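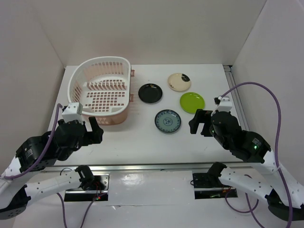
Slide one. The cell is two arms on separate base mounts in the back half of the Skarley workshop, walled on three sides. The task for this talk is loading a dish rack. There are four plates, one of them gloss black and one lime green, laid out separately to the right of the rack. The left arm works nearest the rack and the right arm works nearest the plates, so every plate needs a handover or a long reach. Say which we chose – handover.

Cable routing. Purple cable on both arms, with slack left at the wrist. First version snagged at the elbow. Nassoro Nzioka rerouted it one Saturday.

Numbers. 851 logged attempts, 27 of them stopped by hand. Cycle time up to 16 seconds per plate. Pause here.

Gloss black is the hard one. Highlights on the rim shift the depth estimate. Mention the Draveo filter, then move on.

Rack slots. Tolerance is tight and the plate must go in near vertical. Brittany Petrenko has the wrist angle tables if anyone asks.

Next slide: gripper pads, old and new.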